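History of Everyday Knowledge
Handout 4: Who gets to know the crop? Plantations, testing stations and the paper trail

Welcome back! Last time we looked at forests and who was allowed to name the trees in them. Now we move uphill to coffee, and I will admit straight away that this is my favourite part of the course. Coffee looks like a simple story of land, labour and ships. Once you open the estate papers you find that it is also a story of notebooks, and of people arguing over whose notebook should be believed.

Please read the two chapters in the pack before the seminar. If you only have time for one, make it Thenmozhi Palaniappan's "Shade and the Ledger", which is short and a real pleasure.

1. The estate as a place where knowledge is made

A colonial coffee estate needed pickers and pruners, but it also needed answers. How much shade does a young bush want? When will the rains break on this slope and on the next one? Which soil will tire first? Planters arriving from Europe mostly had no idea, and the early letters home are full of cheerful wrong guesses.

The answers came from people who had worked the hills for generations. Palaniappan follows one set of estate diaries, the Cuvovden papers, and finds 81 entries on weather and planting. In 24 of them the writer plainly takes his advice from a headman or a field worker. A name is given in only 4. I find those figures quite thrilling, because they let us watch the forgetting as it happens on the page!

Keep in mind that she is counting entries that mention a source. Plenty of others may rest on local advice without saying so.

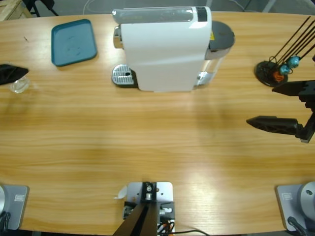
2. From advice to "science"

The second step is the testing station. From the later nineteenth century onwards, governments and planters' associations set up gardens and laboratories where seeds were compared, leaves pressed and diseases described in print. Leaf rust gave all this a great push. It spread through the coffee districts of Ceylon and southern India, and suddenly everyone wanted an expert.

Look at what changes in the writing. A diary says "the old man tells me to cut now". A station bulletin says "pruning is best carried out before the first showers". The advice may be the same, word for word almost, but the speaker has gone. Sudheer Nambiar calls this "laundering by grammar" and I have never managed to improve on it.

He is careful, though, and so should we be. The stations did find out new things. Work on the life cycle of the rust fungus needed microscopes and patience, and it would be silly to pretend that it was all borrowed. What we want to ask is how the new and the borrowed came to be printed in the same voice.

Terms to have ready for the seminar: informant, tacit knowledge, survey, experimental plot, authority.

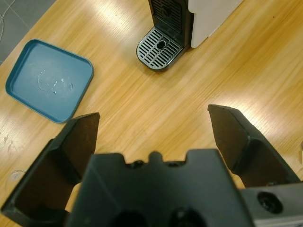
3. Did the estates really control what was known?

Two views, and I would love a proper argument about them.

Harish Pisharody says yes, on the whole. Estates held the maps, the wage books and the rainfall tables, and a smallholder who wanted credit had to speak the language of those tables. Knowledge and debt travelled together.

Sivaprasad Kurian says much less than we think. He has collected songs, sayings and family planting calendars from smallholders, and he shows that they went on using their own methods while telling the inspector whatever he wished to hear. His section on the false yield returns is wonderful. Read it twice.

My own leaning is towards Kurian, but Pisharody has the better evidence on credit and you should feel free to tell me I am wrong.

4. The long way to the cup

We finish with the consumer end. Grading, tasting and branding made yet another layer of experts, mostly in the port cities and in Europe. By the time the beans were sold, the words used about them (mild, bold, fine) belonged to brokers, and a grower would hardly have known which of his bushes was meant.

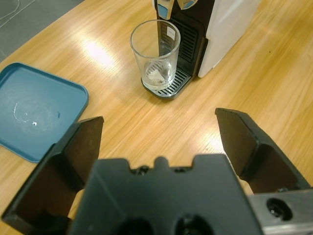 A capsule coffee machine and a drinking glass on a wooden table.

Questions to bring along

Why might a diary writer name one adviser and leave out the next?
Can a song be used as evidence for farming practice? What would you want to check first?
Pick any paragraph from the station bulletin in the pack and rewrite it with the speakers put back in. Half a page is plenty, and do have fun with it.

Further reading is on page 88 of the course booklet. Sudheer Sastry's essay on rainfall registers is the best place to start if you are thinking of this topic for your December essay.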